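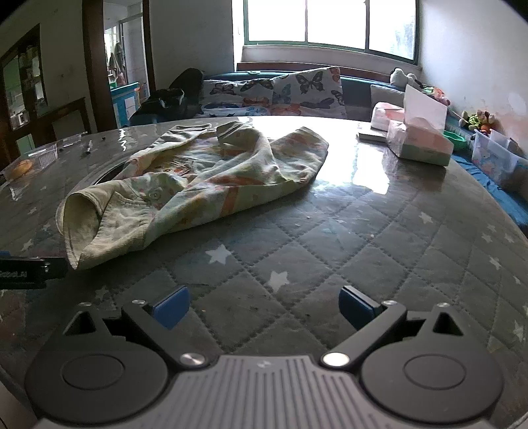

Chapter 4
Teaching by Demonstration

A robot can be given a new task in two broad ways. An engineer can write out the motions in advance, or a person can perform the task and let the machine learn from a record of the performance. The second approach is called teaching by demonstration, and it is the subject of this chapter. It is most useful where the motions are hard to put into words. Consider a child's garment lying crumpled on a table, with one sleeve folded forward and the upper part bunched behind it. An adult asked to fold it would begin at once. The same adult, asked to state exactly where each finger should close and how far the cloth should be lifted, would find the request very difficult. A hand-held gripper with two facing finger pads lets the person answer by doing the work through a tool shaped much like the one the robot will use.

Two families of methods are treated here. In the first, the demonstrator holds the tool directly and moves it through the task. In the second, known as teleoperation, the demonstrator works a set of controls while the robot carries out the motion, either in the same room or at a distance. Kinesthetic teaching, in which a person takes hold of the robot's own arm and guides it, shares features with both and is discussed in Section 4.3.

Each method has costs. Teleoperation records exactly what the robot did, so every recorded motion is one the robot is able to make. It is also slow, and new operators often need several sessions before their movements become smooth. Hand-held tools are faster and can be carried into ordinary homes. Their recordings, however, may include motions that a particular robot arm cannot follow – a quick turn of the wrist, for example, or a reach beyond the arm's range. Such recordings must be checked against the limits of the arm before they are used.

The chapter follows one body of work throughout, the Tonine household set. It contains 2,592 demonstrations of cloth handling, of which 468 were made by teleoperation and the rest with hand-held grippers. Students will use a subset of 100 demonstrations in the laboratory exercises. The Prikell controller, introduced in Chapter 3, is used for all work on remote control.

Attention should be paid to the surroundings in which a demonstration is made. Glare on a glossy table cover, a patterned cloth beneath it, and everyday items near the work all affect what a camera records and what a learning program may take to be part of the task. Section 4.4 returns to this point and explains how to vary the setting between recordings.

After completing this chapter, students should be able to:

Explain the difference between hand-held demonstration, kinesthetic teaching and teleoperation.
Choose a method suited to a given task and robot.
Record a demonstration with a clear start and a clear finish.
Identify recordings that should be repaired or removed.

Terms introduced in this chapter: demonstration, demonstrator, teleoperation, kinesthetic teaching, end effector, grasp point, episode, replay.

4.1 What a Demonstration Contains

A demonstration is a record of both motion and observation over time. At a minimum it includes the position of the tool, the opening between its fingers, and the camera view at each moment. One complete attempt at a task is called an episode.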